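Como registar e expor uma coleção de cadernetas de racionamento numa feira de época

Atualizado em 11 de janeiro de 2025

O procedimento descrito nesta página é o que se aplica na mostra de Cadov desde a segunda edição. Serve para cadernetas, senhas avulsas, cartões de identidade e outros impressos em papel de baixa gramagem dos anos quarenta.

Material necessário

Bolsas de poliéster sem plastificantes, cartão isento de ácido, lápis 2B, régua metálica, cantos de papel japonês e um higrómetro. Não usar fita adesiva, clipes nem bolsas de PVC.

1. Inventário

Atribuir um número a cada peça antes de a retirar da caixa. O número escreve-se a lápis na bolsa, nunca no original. A ficha deve conter: número, tipo de documento, dimensões em milímetros, número de folhas, senhas em falta, manchas, rasgões e proveniência. Na última edição foram inventariadas 147 peças, das quais 129 em condições de exposição. As restantes ficaram em caixa fechada.

2. Limpeza a seco

Trabalhar sobre uma superfície lisa e clara. Passar uma trincha macia do centro para as margens, sem pressão. Os agrafos com ferrugem ativa não se removem nesta fase; anotam-se na ficha e a peça é posta de parte.

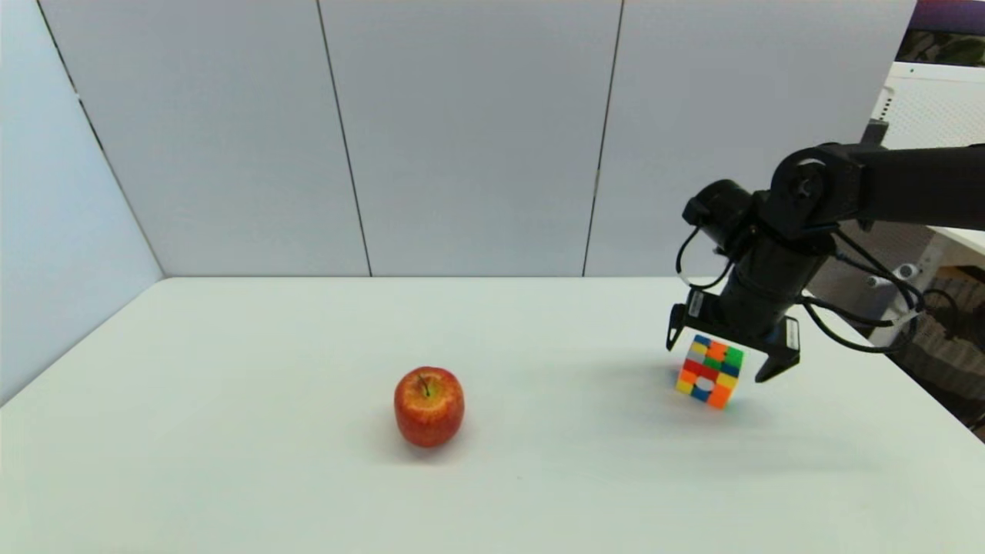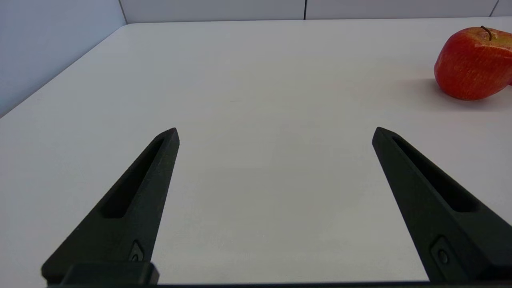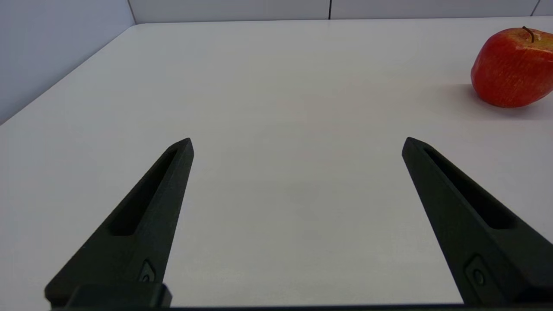
3. Montagem

Cortar o cartão com uma margem de 40 mm em toda a volta. Fixar a peça pelos quatro cantos, deixando folga suficiente para a dilatação do papel. As cadernetas abertas exigem um berço; o ângulo de abertura não deve forçar a lombada. Se a página a mostrar não se mantiver aberta por si, usar uma tira de poliéster, unida a si própria atrás do berço.

4. Vitrina

Humidade relativa entre 45 e 55 %. Iluminação máxima de 50 lux, sem luz solar direta. Em tendas, a vitrina fica encostada ao lado norte e coberta com pano opaco fora do horário de visita. A vitrina de modelo Jitaru leva 44 cadernetas fechadas em duas filas; com berços, a capacidade desce para metade.

5. Legendas

Uma legenda por peça, corpo 14, sem texto sobre o vidro. Indicar o ano de emissão apenas quando consta do documento. As peças cedidas pelo arquivo de Grarnutham levam a menção «Depósito temporário» seguida do número de inventário de origem.

6. Desmontagem

Conferir cada peça com a respetiva ficha antes de a guardar. Qualquer alteração é registada na coluna «Observações» e rubricada por duas pessoas. As caixas seguem na horizontal, com a mais pesada em baixo.

Nota sobre reproduções

Para a banca de demonstração, onde o público pode destacar senhas, usam-se exclusivamente fac-símiles. O conjunto Gatia imprime-se em papel de 90 g/m², frente e verso, com a palavra «Reprodução» no canto inferior direito de cada folha. Fac-símiles e originais são transportados em caixas separadas.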